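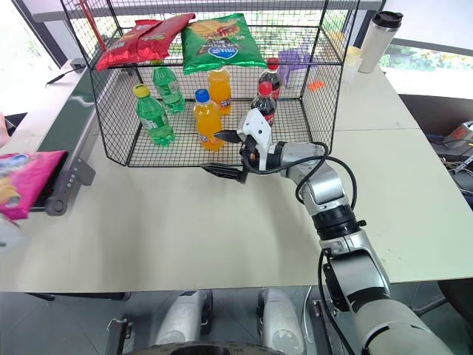 Stall Faults in the Bottle Restocking Task
Dorton robotics project course, final report
Tuesday, November 15, 2022

1. What we were asked to find out

The Jisilo arm was supposed to be the easy part of our project. The planning software from last year's team, called Vavau, came with a report claiming it could restock a two-tier wire basket with soda bottles and snack bags "reliably." We were going to build on top of that. We ended up spending most of the term on why the arm kept locking up next to the basket, and this report covers that and very little else.

2. The fault

On some bottle moves the gripper would come in low beside the basket, slow down, and stop. The controller reported a joint current fault and held position. It did not open the gripper and it did not back away. If a finger was pushing on the wire when this happened, it went on pushing until a person hit the stop button.

We ran 200 bottle moves with the settings we inherited. The fault came up 14 times. Last year's report says zero, but it never says how many moves were tried or whether a restart counted as a failure. We asked for the logs and got a folder from July with no fault codes in it.

3. What we think caused it

The first theory in the group was bad grip force. I never believed it, and the logs don't support it: the current rises before the fingers begin to close. The second theory was the cable along the arm catching at the elbow. We taped it down for an afternoon and still got the fault, so it is probably not the cable, though an afternoon is a short test.

The best explanation we have is the mesh. Vavau treats the basket as a box with straight sides. The real sides slant outward toward the top, so a path that clears the bottom tier on the screen can touch wire higher up. Depth readings through an open grid are also poor, and the planner fills the gaps with whatever it likes.

4. The change

We widened the basket model at the top and added a timeout of 1000 milliseconds, after which the arm backs out along the path it came in on. In a second set of 200 moves the fault did not appear.

I would not call that fixed. We changed two things at once, which was a mistake, and the bottles were put back in the same order for every run. The Nwosu safety checklist also asks for a test with a person's hand near the basket. We used a foam block, and the checklist item is still open.

5. Left for the next team

Run the two changes separately. Try other bottle orders. Keep the fault codes.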